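Search this site Enter keyword Go

The worktop problem

Kitchen worktops fill up. It happens slowly, one bottle at a time, and after a year or so you are chopping onions on a patch the size of a tea tray.

Birutė Kazlauskienė has spent 20 years fitting kitchens for Indormont, and she has a simple rule for her customers. Before they buy another cupboard, they take everything off the worktop and put back only what they used in the past 2 days. The rest goes in a box under the stairs.

"People are cross for a week," she says. "Then they start wiping down properly."

Drinks things are the worst offenders. Water bottles, jugs and glasses get rinsed and left by the wall, and they stay there. Tall ones get knocked over when somebody reaches for the salt. She suggests one tray for all of them, near the sink, with lids kept on the jugs to keep out crumbs.

Bread bins are another matter. She likes them, as long as the top is treated as a lid and kept free of odds and ends. Otherwise you have to clear it each time you want toast.

Toon Aerts, who runs the kitchen shop Gristovero, sells more oiled oak tops than any other kind. He tells buyers to lift things -- bottles, racks, jars -- and dry underneath every evening. A ring left by a damp base in August will still be there at Christmas. His own oak top is 29 years old and has been sanded twice. A tin of the oil he uses costs 67 euros and lasts him ages.

Freezer bags he washes, dries upside down over a wooden spoon and puts away in a drawer.

Comments

Siliņa: We did the box under the stairs. Still haven't opened it.

Plakska: What do you do with the dish rack if there's no room in the cupboard?

oaktop_mel: Hang it on a hook inside the pantry door, works for us.
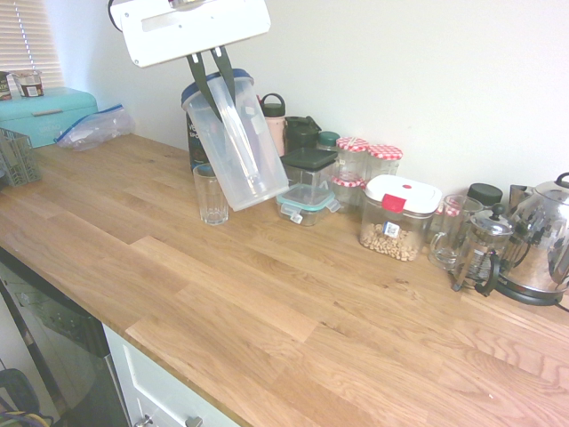 How often should an oak worktop be oiled?

Every few months in a busy kitchen, and sooner near the sink if water stops beading on the surface.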